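Print | E-mail this article

Opinion: Write Down How the Task Was Shown

30 May 2020

A robot that learns from demonstration is limited by the demonstrations. Everyone in the field agrees with this and few budgets reflect it. Money goes to compute and to arms. The hours in which a person shows the machine what to do are treated as clerical work, and the way the showing was done gets one line in the report, if that.

I have spent the last two years on acceptance testing for small manipulation systems, mostly sorting and bin placement. In that work I read other people's demonstration sets before I see their robots move. My argument is narrow. The method of demonstration is an engineering variable with tolerances, and it should be specified, inspected and reported like any other.

Three methods are in common use. In the first, the operator takes hold of the arm and moves it through the task with the motors compliant. In the second, the operator drives the arm from a distance with a joystick, a leader arm or a tracked controller. In the third, the operator leaves the arm out altogether and does the task with a gripper held in the hand, while the position of the gripper and the opening of its jaws are recorded.

Moving the arm by hand has one clear merit. Every pose in the record is a pose the arm can reach, because the arm was there. It has a cost that shows up in the force data. The operator's push is mixed with the contact force at the tool, and separating the two afterward is guesswork unless a sensor sits between them. Operators also stand where the arm lets them stand, and their bodies block the cameras.

Remote control keeps the operator out of the workspace and keeps the force data clean. It is slow. At Joswood we timed the same placement task under remote control and by bare hand, and the remote runs were full of pauses in which the operator was judging depth from a screen. A policy trained on those runs learned to pause too. It stopped above the part, waited, and went down. The supplier called this caution. It was a copy of a person squinting.

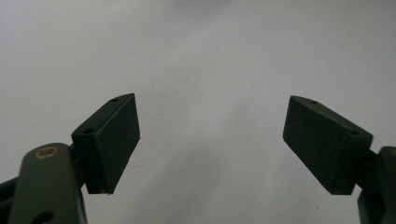

Hand-held grippers remove most of the pauses, and I now prefer them for tabletop work. The usual objection is that the operator's hand can do things the arm can't, and the objection is correct. A wrist rolls past the joint limit, an elbow goes where there is a column, and the recorded path is useless to the machine. What matters for the grasp itself is that the end of the tool be the same on both sides. Pads like these, flat-faced blocks carried on linkage arms and tilted toward each other when open, present a particular geometry to the part. If the robot's pads meet the part at another angle, the demonstration describes a grasp the robot will never make. Scuffs on a pad face are worth noting as well. A worn surface may grip differently from a new one, and I have yet to receive a data set that records when the pads were changed.

The second objection is about reach, and it can be handled with a filter. Run each recorded path through the inverse kinematics of the target arm and discard what fails. On the Peltow line we began with 2000 demonstrations and lost 300 at this step. That is an acceptable loss provided it is known. The supplier had at first trained on all of them and reported the total as a strength.

The filter should run on the day of recording. Operators correct themselves quickly when told that a motion is out of reach, and they cannot correct a motion they made in November when they hear of it the following spring.

Two-handed work makes all of this harder. With one gripper the path can be expressed relative to the table and left at that. With two, the relation between the tools carries the task, and an error in either track becomes an error in the distance between them. A small drift that a single-arm policy would absorb will have one gripper pressing a part into the other, or both closing on air. 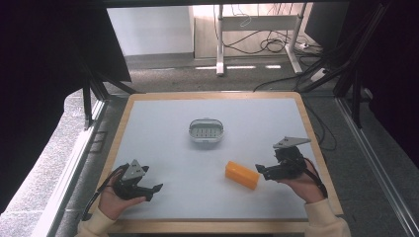 A two-handed demonstration with hand-held grippers: orange block between the tools, white basket beyond.

A setup of this kind looks undemanding, and people outside the trade tend to ask why anyone would need many recordings of a block and a basket. The answer is in the starting conditions. A block set at a diagonal offers different faces to the left tool and the right tool than one set square. The operator makes a choice about that without noticing. If the block is always placed by the same person, its angle will follow that person's habit, and the set will contain one problem solved many times.

For the Nanaden trials we therefore wrote the starting positions down in advance. There were 23, marked on a sheet, and the operator took them in shuffled order. The operators disliked it. The sheet slowed each reset and the work was dull. The resulting policy was tested on positions between the marked ones and held up better than the one trained on free placement, with fewer demonstrations behind it. I would not generalize from one trial to all tasks. I would say that the sheet cost us one afternoon to prepare.

Cable routing deserves a sentence in the protocol too. A cable that pulls against the wrist biases the motion, and operators adapt to it within minutes and stop mentioning it. The arm has its own cable in its own place, and it does not share the bias.

There is a case against everything I have said, and colleagues at Karaca make it well. They hold that with enough varied data the defects average out, that protocols make the data uniform in ways the author of the protocol can't see, and that time spent on sheets and filters is time not spent recording. The second point is a serious one. A fixed set of starting positions is a bias with paperwork. My reply is that a written bias can be found by the next engineer, and an operator's habit generally can't. As for averaging, it works on errors that differ from run to run. A gripper track with a fixed offset is wrong the same way in every recording, and more recordings confirm it.

What I would ask of anyone delivering a learned manipulation system is modest. State which method was used to show the task. State the pad geometry on the demonstration tool and on the robot, and the date each set of pads was fitted. Give the number of demonstrations recorded and the number kept, with the test that separated them. Say how starting positions were chosen and by whom. For two-handed tasks, give the measured error between the two tools as well as the error of each one against the table.

All of it fits on a page. Buyers should ask for the page before the demonstration video, and withhold acceptance until it arrives.

Print | E-mail this article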